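Teaching a Simulated Robot to Make a Bed by Remote Control
Student project report by Margaux Barbier, with Gregor Imrie
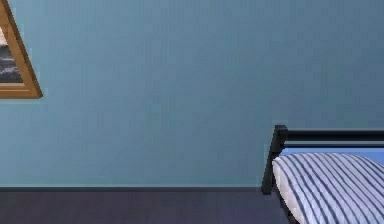

What does it mean to teach a robot by remote control?
It means that a person drives the robot through a job with a hand controller while the computer saves every movement, and a learning program later tries to copy what the person did.

Introduction

When Gregor and I signed up to work together in January, we had a rather grand plan to teach a robot the whole business of tidying a bedroom. Our advisor listened very kindly and then asked us how many hours were left in the semester. So we picked one job, straightening a pillow at the head of a bed, and that kept the two of us busy right up to the end (and we both still enjoy it, I am glad to say).

All of the work was done in simulation. We named our project Skekumance, after a word Gregor's little brother made up for the noise a chair makes on tile, and by the time we thought of something more sensible the name was already on all our folders.

The bedroom

The room we used for most of our recordings is a simple one, with a teal-blue wall, a framed picture hanging on it, and a bed with a black metal frame and light blue bedding. The pillow is a big striped one. We chose stripes on purpose, and I would recommend them to anybody starting out, as they make it so much easier for the person driving to judge which way the pillow has been turned. Our first pillow was plain white and I could never tell whether I had rotated it or only squashed it!

We built two more rooms, which we called Devberg and Zolham in our notes. Devberg has a wooden bed pushed into a corner, and Zolham has a lower bed with a gray blanket. We kept Zolham out of the training and used it only for testing.

How we recorded

One of us held the controller and the other looked after the reset button and the notes. The hand controller moves the tip of the arm, and a trigger closes the gripper. Every recording starts with the pillow dropped somewhere on the bed at a random angle, and stops when the driver presses a button to say the pillow is in place.

We made 500 recordings in all. After watching every one of them (two long evenings and a great deal of tea) we kept 308 for training. The ones we threw out were mostly my early attempts, where I would grab the pillow, let go, think about it for a while and grab it again. A learning program copies the thinking too, and our first trained robot had a habit of stopping in the air above the bed for no reason we could see until we went back and looked at my recordings.

Gregor is the better driver of the two of us. He approaches slowly from the side, pinches a corner and drags it in one smooth pull. I like to push the pillow with the closed gripper, which looks less elegant but is quicker when the pillow is nearly straight already. We argued over whether to mix the two styles. In the end we trained once with Gregor's recordings alone and once with everything, and the mixed version did worse near the corner post, where it seemed unable to decide between pinching and pushing.

What gave us trouble

Depth was the hardest thing. On a flat screen it is very difficult to tell how far the gripper is from the bed rail, and I bumped into the metal more often than I would like to put in a report. A second view from the side helped a lot - I wish we had added it in the first week.

Soft things are slow to simulate, too. Our pillow mesh had 2145 points to begin with and the picture lagged so far behind the controller that we both kept overshooting. We cut it down to 300 points. The corners look a little lumpy now, but the driving feels right, and that mattered more to us.

Testing

In the main room the robot trained on Gregor's recordings usually got the pillow straight on its first pull. In Zolham it found the pillow well enough but tended to pull too high, as though the bed were still the taller one. We think more beds of different heights would help, and we would rather spend the time on those than on more recordings in the same room.

Next steps

Gregor is staying on through the summer and would like to try guiding a real arm by hand, with the motors relaxed so that you can simply take hold of it and move it. I would like to come back to the blanket, which we gave up on after one afternoon. Our recordings and notes are in the shared lab folder, under Skekumance, and the discarded ones are there as well for anyone who wants to see how I drive.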